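Zevska bench cell: common questions

How often should I clean the gripper fingertips?
Every 7 days, with a dry cloth. After 210 cycles, check also the finger screws.

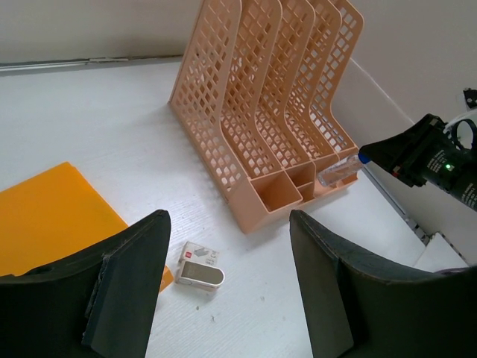 Loading and placement

Where does the small bottle go?
In the low tray on the right side of the organizer. The gripper takes it by the blue cap and brings it down tilted.

Can I move the organizer?
Yes, but then please teach the tray position again, at low speed.

The gripper does not close fully. What to do?
Stop the cell and write to Mwangi Athumani before you change any setting.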